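Selling a used play kitchen set – sell it as one lot or split it up?
Posted in Zeludano Help > Buying and Selling > Toys and Kids
February 5, 2020

Deepika Thomas

My youngest has outgrown pretend cooking and I want to clear the shelf. We have one big set from Cinder that my sister bought new, plus a lot of loose play food, dishes and small appliances picked up over the years from other brands. Everything is clean but not all of it is complete. The Cinder set is missing its kettle lid and one of the cups.

I have sold clothes on Zeludano before but never toys. What I would like to know is whether I should list the whole thing as one lot or split it, and whether the missing parts need to go in the title or if the description is enough. I also don't know how to work out shipping for a box of odd shapes. The last time I guessed and lost money on it. Local pickup is possible but I live 48 miles from the nearest city, so I don't expect many takers.

I don't need to get top price. I would just like it gone by the end of February without a return.

Ashwin Subramaniam

Split it, but only in two. Put the Cinder set in one listing and everything else in a second one. People who search for a brand want that brand, and they will skip a listing where half the items are something else. People who want loose play food mostly don't care who made it.

Missing parts go in the title if the listing uses the word "set". Something like "Cinder play kitchen set, no kettle lid, one cup short". Titles get cut short on phones, so keep the part about the lid near the front. Then say it again in the first line of the description. I had a return on a puzzle two years ago where the missing piece was mentioned at the bottom of a long paragraph, and the decision went to the buyer.

For the mixed lot, lay the pieces out on a plain light surface with some space between them, so the shapes and colors are easy to tell apart.
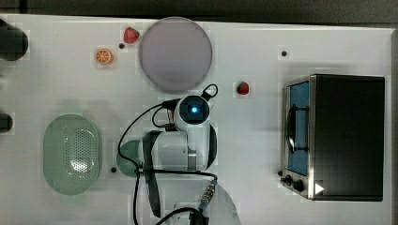 Play food and dishes on a white tabletop, with a mini toaster oven.

Take one wide picture like that and then a few close ones of anything scratched or faded. Wipe the plates first, fingerprints show up more than you'd think. Don't use a patterned tablecloth. Write out a list of the pieces as well, even if it is tedious, and keep a copy. If a buyer tells you something was missing from the box you will want it.

Shipping: pack the box completely before you list. Tape it lightly, weigh it, measure all three sides, then enter those numbers. My last toy box was light but large and I was charged by size and not by weight. Nest the bowls and put the small food inside the bigger dishes, with paper around anything that rattles. If there is a toy appliance with a door, tape the door shut with painter's tape. Packing tape pulls the stickers off.

If anything takes batteries, take them out and say in the listing whether it was tested. "Untested" is fine, you will just get a bit less for it.

Arain

i would just give it away tbh. we tried selling ours for weeks and all we got was people asking if we would take half. preschool took it the same day. call first though, some only want plastic and ours would not take anything with fabric

Sultarura

Agree with Ashwin on two listings. One thing to add on the title: put the words "pretend play" in it somewhere. My first listing said "toy kitchen items" and got 2 views in a week. I changed only the title and it had 327 by the time it sold.

I'd also check the small pieces before you mix everything together. Some play food comes with tiny parts, like peas or little candles, that are not safe for kids under three. I bag those separately and write "small parts, ages 3 and up" on the bag and in the listing.

On returns, there is a setting for "no returns" but it doesn't cover items that aren't as described, so the missing lid still has to be mentioned either way.

Deepika Thomas

Thank you all. I'm going with two listings and will weigh the boxes tonight. Arain, I'll call the preschool here about whatever is left over at the end of the month. The kettle lid is still not found, but I did find the cup – it was in the bath toys.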